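**Olthorpe two-finger gripper kit, bought for the lab's second bench**
Reviewed by Hazel Marchetti, 05/09/2026

I went into this one grumpy. We had $700 left in the equipment line, the Olthorpe kit was listed at $659, and in my experience a price that lands that close to your budget doesn't stay there. It didn't. Shipping was $41, which put us one stinking dollar short of having anything left for cable ties, and I hadn't even opened the box.

The sales page promises "tabletop manipulation from day one." Maybe, if you already own the arm, the wrist adapter and a spare afternoon. The manual covers mounting in 2 pages and then sends you to a forum. Ramiro Cifuentes got ours bolted on and talking to the controller, and he has done this before. I'd plan on a full day of somebody's time and put it in the quote you show your boss.

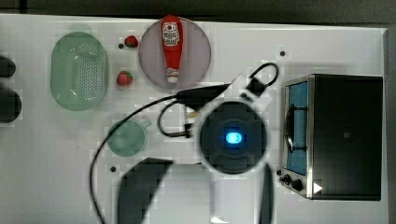

Cable routing is my biggest complaint. The supplied lead is far too long for a bench setup and there are no clips in the kit, so whatever you buy to tame it comes out of your pocket. Redthorpe includes a sleeve with theirs. Their kit costs more, but I'd want to see both totals side by side before calling this the cheap option.

Practice objects are another line people forget. Play food and toy kitchen stuff will do fine – don't let a vendor sell you a "certified object set." Spend the money on spare finger pads. Olthorpe sells those only in pairs, and our reorder from June took longer than the kit did.

Would I buy it again? For one bench, grudgingly. Marcelino Garrido wants a second for the teaching room, and I've told him to get a written quote from Nalar first, with shipping and pads on it.

Three stars out of five.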